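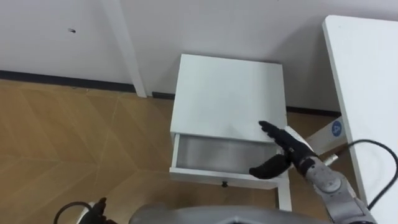
Duyên Lục asked at the handover whether we should be scoring the drawer work at all before the cable checks are signed off, and she'd put the cables at the top of the sheet if it were hers. Fair point! I've moved them up. Her other remark was that a humanoid kit should be inspected like a ladder, every time, even when you used it an hour ago, and I've borrowed that too.

Print this page | E-mail this page

Muvden Home Tasks Kit: walk-round checklist, with comments
Unit on trial from Promico. Drawer and nightstand module.
Filled in Thursday, first session.

1. Cables and hoses

1.1 Cables at the shoulders and head tied back, no loop able to catch a door handle: PASS
1.2 Cable slack at both wrists through full reach: PASS
Comment: I ran each arm out slowly and watched the loop the whole way. Lots of slack, no rubbing. Very happy with this.
1.3 Floor cable routed away from walking path: FIX BEFORE NEXT SESSION 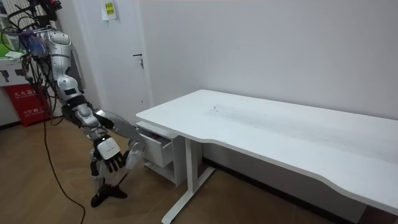 Floor routing is the one item I'd like Promico to rethink, and I say that as somebody who is really enjoying this kit. The manual gives you a lovely page on arm cables and one line on the floor. With the robot working at the desk drawer, the black cable trails out across the planks, and that's just where a person wants to step when they come over to look inside. Tape will do for now. A low cable cover would be better, and I'd pay extra for one in the box.

2. Stop controls

2.1 Handheld stop tested, arms idle: PASS
2.2 Handheld stop tested, arms moving: PASS
2.3 Restart needs a deliberate second press: PASS
Comment: Wonderful. The older Horgan kit we tried would start up again on a single tap and I never got used to it.
2.4 Stop within reach of the second person as well as the operator: NOT DONE
Only one handheld came with the trial unit. Ask for another.

3. Hands and wrists

3.1 Finger joints move freely, no grit: PASS
3.2 Glove seated, no bunching at the fingertips: PASS
Comment: Check this again after every set of knob pulls. A loose fingertip makes the grip look weak when the motor is fine.
3.3 Wrist screws, visual and finger-tight: PASS
3.4 Grip limit set to the low profile: PASS
The low profile was plenty for every drawer we have. I tried it on my own sleeve first (the manual suggests a foam block, which is smarter).

4. Furniture under test

4.1 Drawers run by hand without sticking: PASS
4.2 Knobs tight: PASS
4.3 Nothing breakable or sharp in any drawer: PASS
4.4 Piece can't tip when a drawer is fully out: RECHECK
Comment: The nightstand is light and stands on slim legs. It sits against the wall, so backward is no trouble, but a hard pull on the knob is another matter. Start with small openings and work up.

5. People and room

5.1 Door closed during arm motion: PASS
5.2 No one between robot and desk: PASS
5.3 Second person present: PASS
5.4 Operator has read the pinch page: PASS
Read it twice. It's short and it's the best page in the manual.

6. Service record

6.1 Hours meter read at start: 1655
6.2 Next joint service due at: 3000
6.3 Battery pack swap due at: 4000
6.4 Warm-up, 60 seconds, no odd noise: PASS
Comment: There's a soft click from the left shoulder on the first lift. Proltden, who do the servicing, say to log it and listen for a change. Logged.

Overall: OK to continue on the low grip profile once 1.3 is taped down. Items 2.4 and 4.4 stay open. I'd gladly keep this unit past March if the second handheld turns up.

Print this page | E-mail this page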